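The kettle in the Wodska workshop takes an age, so most of our conversation happened while waiting for it. The project lead had asked not to be named ("put the project's name on it, I only look after it"), and then talked happily for the better part of a Monday afternoon about laundry.

Wodska has spent two years on one question: how few demonstrations does a robot need before it can sort a heap of clothes it has never met? The usual way of teaching is to sit a trained operator in front of a rig and have them steer an arm through the job. Wodska hands people a gripper with a camera fixed to it and asks them to do their washing.

"We tried the other way first," the lead told me. "We had the arm, we had the operator, and we had the same blue towel, over and over. It got terribly good at that towel. Then somebody put a cardigan down and it was like watching a person try to pick up soup."

So the grippers went out to 75 homes, and 874 recordings came back. Each runs from the first reach to the last garment, with all the dithering left in. I asked whether the dithering was a nuisance and got a firm shake of the head.

"I used to trim it. I'd cut out every pause and every second go at a sleeve, and I was very proud of how tidy it looked. The model trained on the tidy set was worse! It had never seen anybody change their mind, so when a grasp slipped it just carried on as if it were holding something." 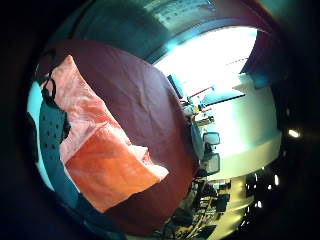
5 min read

A good deal of the work is in cloth lying on cloth. A pale pink thing crumpled over a large maroon one is easy enough for you or me, but the software has to decide where one stops and the other starts, with folds in both and the colour shifting from washed-out pink to something nearer salmon in the same piece. Add a bright room behind, and the lens bending everything round the middle, and it becomes a proper puzzle.

"People ask why we don't use a nicer lens," the lead said. "A narrow one gives you a lovely flat view of your own fingertips and nothing else. I'd sooner have the bend and know where the rim is."

The labelling is done with a tool called Cikska, written in the same building, which marks only the moment a grip closes and the moment it opens. Earlier versions asked for the outline of every garment, and it took the team until April to admit that the outlines weren't helping.

And the result? On unfamiliar heaps, the model trained on home recordings lifted a single garment cleanly on nearly twice as many tries as the one trained on the rig. Straps are still a misery - thin, dark and forever lying across something else. The lead would like another round of recordings with nothing but straps and drawstrings, and is already bracing for the complaints.

Then the kettle clicked off, and we had our tea.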